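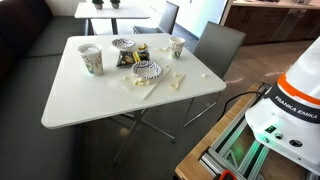
Table d'essai après un repas, avec gobelets, bols et miettes ; à droite, la base du bras Franka Emika sur son chariot.

Communiqué de presse, 29 septembre 2018

Débarrasser une table sans plan de table : Stikorel publie la méthode Pivel

Je vais commencer par un aveu : chez moi, la vaisselle traîne. C'est sans doute pour ça que le sujet me tient tant à cœur ! Avec Sizwe Jacobs, nous cherchons depuis février comment un bras robotisé peut décider par quoi commencer quand il a devant lui une table en désordre, et nous publions aujourd'hui nos premiers résultats.

Jusqu'ici, notre programme dressait d'abord l'inventaire complet de la table, puis calculait toute la séquence de gestes. Très élégant sur le papier (j'en étais assez fier, je dois dire), mais au premier bol déplacé de travers il fallait tout recalculer. Pivel ne choisit qu'un geste à la fois, regarde de nouveau, puis recommence. Les objets pleins passent en dernier, et les miettes sont traitées à part, comme une surface à nettoyer.

Nous avons comparé les deux approches sur plus de 69 tables, préparées par des collègues qui n'avaient pas écrit une ligne du code. Pivel a terminé le travail plus souvent que l'ancienne méthode, et surtout il s'est bloqué beaucoup moins longtemps quand une prise échouait. Les couverts légers nous donnent encore du fil à retordre, surtout les cuillères posées bien à plat, et les gobelets remplis à ras bord restent ma hantise.

« La première fois que le bras a changé d'avis tout seul, j'ai cru à un bug », raconte Sizwe Jacobs, qui a écrit le module de choix des gestes.

La suite se fera avec Modeck, dans 3 salles de pause, pendant 12 semaines. Le rapport technique et les relevés d'essais sont envoyés sur simple demande, et je réponds volontiers aux questions, même les plus pointues !

Dorian Hervieu
Responsable du projet Pivel, Stikorel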